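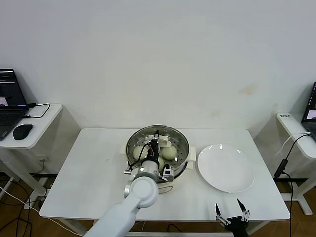
Steamed buns and the pot, with a plate standing by.

Posted in August by Maiara Rezende
14 shares | 5 comments

The Vondley is a countertop electric steamer for people who want buns at 3 p.m. and would prefer not to discuss it. It draws 700 watts, stores in a cupboard you already complain about, and asks very little of the cook beyond water. Forget the water and it shuts itself off, with a beep we'd call disappointed.

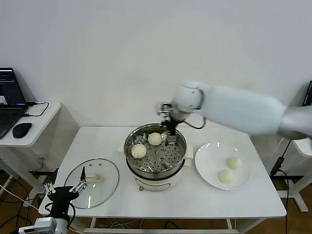 Can I steam frozen buns without thawing them?
Straight from the freezer is fine. Give them a few extra minutes and leave room between them, as they will swell into whatever space they're offered.

Descale monthly if your tap water is hard. White vinegar works, and so does the Notudby powder we sell, which smells less like a salad.

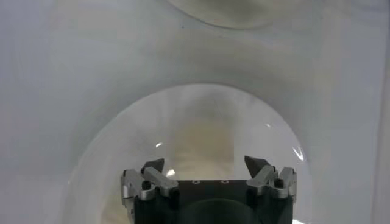
What you get

Steamer, tray, lid and a recipe booklet with one good recipe in it (page 5). The warranty runs two years and covers the heating element — it does not cover dumplings. Spare lids ship from our Metwally warehouse, usually the next morning. 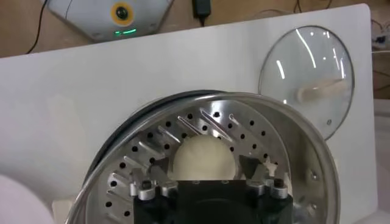 Tyson Melnyk: Mine has done up to 505 dumplings since I got it and the only complaint is the beep. Is there any way to turn it down?

Reply from the shop: Hold the timer button until it chirps twice. Sorry about the chirps.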